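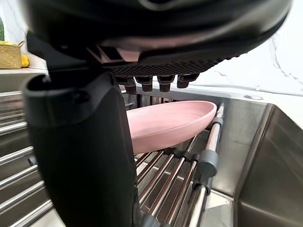
使い捨てカップ「半減」の根拠はどこに ウルトビル市のマグ貸し出し事業、算出方法に疑問

2024年9月26日

ウルトビル(Ultville)市は、市内の飲食店で持ち帰り客に陶器や樹脂のマグを貸し出す事業について、参加店の使い捨てカップの使用量が50％減ったとする報告書を公表した。市はこれを受けて事業を市全域に広げる方針だが、報告書の付属資料を読むと、この数字をそのまま受け取ってよいのか首をかしげる箇所がいくつもある。

事業は今年4月、市の環境課が運営会社アサディ(Asadi)に委託して始めた。客は会計時に貸し出し用のマグを選ぶことができ、飲み終えたら参加店のどこかに返す。預かり金は取らない。マグの調達は食器卸のフェリク(Ferik)が受け持ち、洗浄は各店が通常の営業のなかで行う。

報告書の本文は明るい調子で書かれている。冒頭の要約には「参加店における使い捨てカップの使用は半減し、利用者からも好意的な声が多く寄せられた」とあり、市長の巻頭あいさつも同じ数字を引いている。翌日には市の広報ページにも大きく載った。

ところが、計算の方法が書かれているのは巻末の付属資料だけだ。それによると、参加を申し込んだ店は13店。このうち使用量の記録を提出したのは9店で、残りの店は集計から外されている。外された理由についての説明はない。途中で事業をやめたのか、記録を付けていなかったのか、記録はあるが減っていなかったのか、資料からは判断できない。

比較の仕方にも難がある。事業開始前の使用量として使われているのは、店主への聞き取りで得た「ふだんの一日」の数である。納品書や在庫の記録と突き合わせた形跡はない。一方、開始後の使用量は店が自ら付けた記録で、期間は2週間に限られる。思い出して答えた数と、手元で付けた数を引き算しているわけで、差が出たとしても何の差なのかがはっきりしない。

しかも、その記録期間は事業開始の直後にあたる。レジ脇に案内が立ち、店員が一人ひとりに声をかけていた時期だ。複数の参加店に話を聞いたところ、声かけはその後ほとんど行われなくなったという。駅に近い喫茶店の店長は「最初のうちは頑張って説明していたけれど、朝の行列のなかで毎回やるのは無理。今は聞かれたら出す程度です」と話す。

環境課に開始直後以降のデータを求めたところ、「現在整理中」との回答だった。いつ公表するのかという問いには、時期は未定だと答えている。
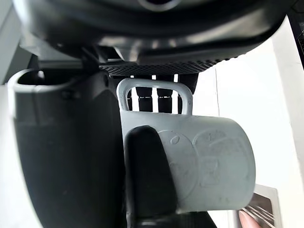 コーヒーマシンと、横向きになった薄い灰色のマグカップ

もう一つ見過ごせないのが、返却の問題である。報告書には貸し出した数は載っているのに、戻ってきた数が載っていない。マグを作り、運び、洗うには相応の材料とエネルギーがかかる。何度も繰り返し使われてはじめて紙のカップより負担が軽くなるという前提は、市が事業開始前に配った説明資料にも書かれていた。だとすれば、一つのマグが平均で何回使われたかは事業の成否を決める数字のはずだが、それがどこにもない。

アサディの担当者は取材に対し、返却率は「社内では把握している」としながら、契約上の理由で公表できないと述べた。市との契約書は情報公開の手続きで入手できる。目を通したかぎり、返却率の公表を禁じる条項は見当たらなかった。この点を改めて尋ねたが、締め切りまでに返答はなかった。

フェリクへの追加発注があったことは、市の支出一覧から確認できる。利用が伸びて足りなくなったとも読めるし、戻ってこない分を補ったとも読める。同社は「発注の背景についてはお答えする立場にない」としている。

洗浄の負担を誰が引き受けているかも、報告書では触れられていない。食洗機のある店なら大きな手間にはならないかもしれないが、流し台一つで営業している店もある。市内でパンとコーヒーの店を営むズルミラ・ラマーリョ(Zulmira Ramalho)さんは、参加を申し込んだものの途中で記録の提出をやめた一人だ。「洗い物が増えた分、水道代も人の手間もこちら持ちです。それは別にかまわないと思って始めました。でも、他店で借りたマグがうちにばかり返ってくる。置き場所がなくて、棚を一段空けました」

返却が特定の店に偏ることは、始める前から予想できたはずだとラマーリョさんは言う。自転車置き場に近く、夕方まで開いている店には、自然とマグが集まる。アサディは店の間でマグを運び直す仕組みを用意していたが、頼んでもすぐには来なかったという。記録をやめた理由を聞くと、「どの数字を書けばいいのか分からなくなったから」との答えだった。自店で減った紙カップの数を書く欄はあっても、他店のマグを洗った数を書く欄はなかったそうだ。

好意的な声が多かったという記述についても、確認できる材料は乏しい。付属資料にある質問票は、マグを返しに来た客に店頭で手渡されたものだ。借りなかった客や、借りたまま返していない客は対象に入っていない。満足しているかどうかを尋ねる設問の選択肢は「とても良い」「良い」「ふつう」で、否定的な答えを選べるようにはなっていなかった。自由記述の欄には「続けてほしい」という声のほか、「ふたがなくて歩きながら飲めない」「車の飲み物置きに入らない」といった書き込みも載っているが、本文には前者だけが引かれている。

同じような取り組みは、隣のフラブポート(Flavport)地区でも先に行われていた。こちらは預かり金を取る方式で、利用が思うように伸びず、現在は新規の受け付けを止めている。ウルトビル市が預かり金をなくしたのは、その経験を踏まえたためだと説明されてきた。借りやすくすれば利用は増えるだろう。ただ、返す動機は弱くなる。どちらがどの程度まさったのかを知るには、やはり返却の数が必要になる。

環境課の担当者は、数字の出し方に「改善の余地がある」ことは認めた。そのうえで「傾向として減っているのは間違いない」と強調する。参加店の店主のなかにも、紙カップの注文が以前より減ったと話す人はいた。市の言い分がまるきり外れていると決めつける材料も、今のところない。

とはいえ、減ったらしいという話と、半減したという話には開きがある。市は全域への拡大に向け、運営費の増額を次の補正予算案に盛り込む考えだ。根拠として添えられるのは、今回の報告書である。市議会の一部からは、記録期間を延ばし、提出しなかった店も含めて集計をやり直すべきだとの意見が出ている。環境課は再集計について「議会の求めがあれば検討する」と述べるにとどめた。

拡大後の運営をどこに委託するかはまだ決まっていない。アサディは引き続き受託を希望しているという。報告書の集計作業を担ったのも同社で、この点は表紙の裏に小さく記されている。

報告書の本文と付属資料は、市役所の環境課窓口で閲覧できる。市のウェブサイトに掲載されているのは、本稿の執筆時点では本文のみとなっている。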